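Filed under: Finishes and Repairs > Kitchen Surfaces

From: Lachlan Bolger
To: Ashby Home Woodwork list
Date: Thursday, December 28, 2023
Subject: Re: Black rings and gray patches near the sink

Siobhán Buckley wrote:

> We moved into the Platau house in June and the counter by the sink
> is solid wood, oak I think. The previous people kept a metal drainer
> on it. There are gray patches where the drainer stood and two black
> marks that look like they came from its feet. I have tried lemon
> juice on a small area and it got a little lighter. I don't want to
> replace the counter. Is it worth sanding, and what should I put on
> it afterward? My sister says polyurethane, my neighbor says mineral
> oil and nothing else. I have a toddler, so I'd like to know what is
> safe once it's on there.
>
> Siobhán

Siobhán,

It's worth sanding, but deal with the black marks first. If it is oak, those are almost certainly iron stains. Oak has a lot of tannin in it, and when iron and water sit on it together you get that blue-black color. It goes deeper than you'd think. I have seen people take off an eighth of an inch trying to chase one out with a sander and end up with a dip in the counter and a black mark at the bottom of it.

Get oxalic acid. The hardware store usually has it with the deck cleaners, sold as wood bleach. Check the label, because there are other things sold as wood bleach that won't touch iron. Strip or sand off whatever finish is left first, or the acid won't reach the wood. Mix it in a plastic container with hot water as the package says, wear gloves and glasses, and brush it over the whole counter instead of just the spots. If you only do the spots you'll have pale circles in place of black ones. Let it dry overnight and rinse it several times with clean water. Do not sand until you've rinsed well. The dust is bad to breathe. Keep the toddler out of the kitchen the whole time, and put the container away somewhere high.

The lemon juice result makes sense. It's a weak acid, and on a light stain it will do a bit. It won't finish the job.

The gray patches are probably just weathered surface where the old finish gave up. Those should sand out. I'd start at 80 grit if it's rough, then 120, then 150, and stop there if you're using oil.

On the finish, I'd disagree with your sister and your neighbor both, a little. Polyurethane holds up fine until water gets under an edge, and then you're back to sanding the whole thing. Mineral oil never hardens, so it washes out and you're putting it on every few weeks. I use a hardening oil. The last two counters I did were in Dodetti hard oil, three thin coats, with a day between each. Wipe off everything that hasn't soaked in after 20 minutes or so. Give it a couple of weeks before you treat it roughly. Read what the maker says about food contact and cure time, and go by that over anything I say.

Lay the oily rags out flat outdoors, or put them in a can of water with a lid. They can catch fire by themselves in a pile. Jarrah Gilchrist lost part of a shed that way, and he'll tell you about it if you ask.

Afterward, the main thing is not to leave bare metal standing on the wood. Stick rubber feet on the drainer, or stand it on a tray. Lift it once a day and wipe underneath. If the oil starts to look dull in that spot, rub a bit more in. You don't need to redo the whole counter.

Kylie Tuhiwai asked last month if the same goes for tables. It does, though a table gets less water and you can leave it longer between coats.

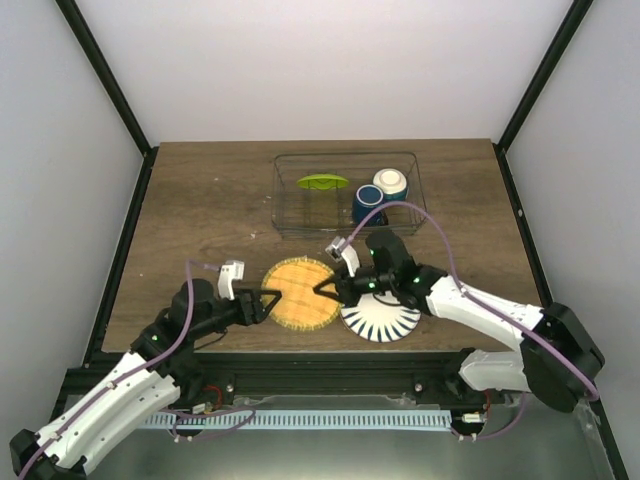
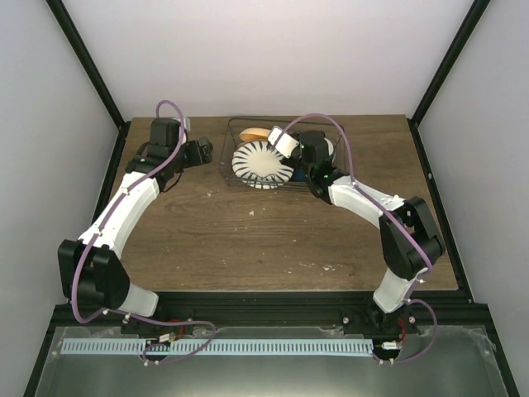 Brown wooden tabletop, both pictures. Wire dish rack at the back in the first one.

Lachlan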